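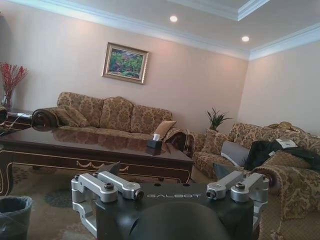
Trokenwood: pre-launch ad placement check, comments added

Reviewer: Delphine Tillman
Scope: article template, category template, home page. Checkout and login pages carry no ads and were not checked.

1. ads.txt file
Status: Pass
Reachable at the root domain. The line for Skelgate was listed twice; duplicate removed.

2. Consent banner loads before any ad request
Status: Fail
On a first visit the Skelgate tag fires before a choice is made. Move the tag behind the consent callback and retest with cleared cookies.

3. Ad units per article
Status: Pass with comment
Limit is 3. Short articles (under 400 words) still get all of them, and the last two end up nearly touching. Suggest dropping the mid-article unit on short posts.

4. Space between ads and clickable items
Status: Fail on mobile
The top unit sits 17 pixels from the menu button. Accidental clicks are likely, and the network may deduct them. Increase the gap, then check again in portrait and landscape.

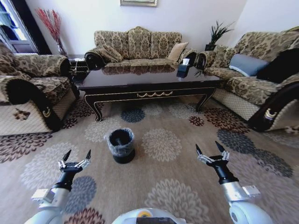
5. Ad labels
Status: Pass
"Advertisement" appears over every unit. Wording is the same on all three templates.

6. Layout shift
Status: Open
Height is reserved for the top unit only. The sidebar unit pushes the related links down when it fills. Waiting on the Virau theme update before this is scored.

7. Pages with thin content
Status: Fail
The crawl returned 114 tag pages with a single post each, all showing ads. Turn ads off on these or merge the tags. Merging is more work but also cleans up the sitemap.

8. Affiliate links
Status: Pass with comment
Links marked as sponsored. The disclosure is in the footer; it should also appear at the top of review posts.

9. Reporting
Status: Pass
Shetty dashboard matches the network totals for July after the time zone was corrected. Keep both set to Eastern.

Retest needed: items 2, 4, 6 and 7. Do not enable auto ads until item 2 is closed.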